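Ombridge Allotments News
Glenys's corner: what I did about the drawer

I promised at the April meeting (the one on the phone, with everyone talking over each other) that I'd write something for the newsletter about sorting the house out, and then I went and grew beans instead. But the beans are over now, or the blackfly say they are, so let's talk about clutter!

It started with the kitchen drawer. You've got one, I know you have. Ours would only open if you slid a fish slice in and pressed down on whatever was sticking up, and one morning in the spring I slid the fish slice in and the handle came off. So there I was with a broken fish slice and a drawer still shut, and I thought, right, Glenys, you're not going anywhere this year, you might as well do it.

I tipped the whole lot out on a bed sheet on the lawn. Batteries, birthday candles, the key to a caravan we sold before the children left home, takeaway menus from the Larkham (shut, and very much missed, their onion bhajis were enormous). Fulgencio Calvo leaned over the fence and asked if I was having a jumble sale. He went away with a bicycle pump and a ball of string, so in a way I was.
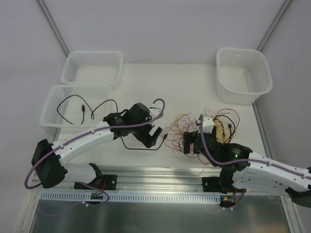 My own rule, and I've tried plenty of other people's out of library books, is that small things need low sides. Deep boxes are hopeless. You put a thing in, you put another thing on top, and by Christmas you've bought a second one of whatever's at the bottom. A shallow tray is much kinder, and I like the white plastic mesh sort with holes in the sides, and if you can bear to keep one of them empty, like the one at the back there, you've always got somewhere to drop things when the doorbell goes. Cables get a basket to themselves in our house. I coil them loosely and I don't fuss if an end hangs over the front, I just want to be able to see which plug it is. My husband used to wind his round his elbow so tight they came out like bedsprings.

Anyway, after the drawer I got the bug. The airing cupboard took a weekend. I found 31 pillowcases in there, for two people! Some went to Peadar Moriarty for dust sheets while he does his stairs, and the nice ones I've kept, and I'm still not sure why I need the nice ones.

The loft I can't pretend about. I went up, I looked at it, I came down and had a piece of cake. Florencio Robles says you should do a loft one box at a time, bringing each one down and shutting the hatch after it, and I think he's probably right, but his loft has a proper ladder and mine has a stepladder and a prayer. It'll have to wait until my son can come over and hold the bottom.

If you've got bits to pass on yourselves, please don't leave them by the allotment gate, as the last lot got rained on and the fox had the cushions. Ring me first and I'll see who wants what. I'm after a decent fish slice, if anybody has one going, and I can swap it for jam (gooseberry, slightly runny) or any number of pillowcases.

Glenys Costigan, plot by the water tank
August 22, 2020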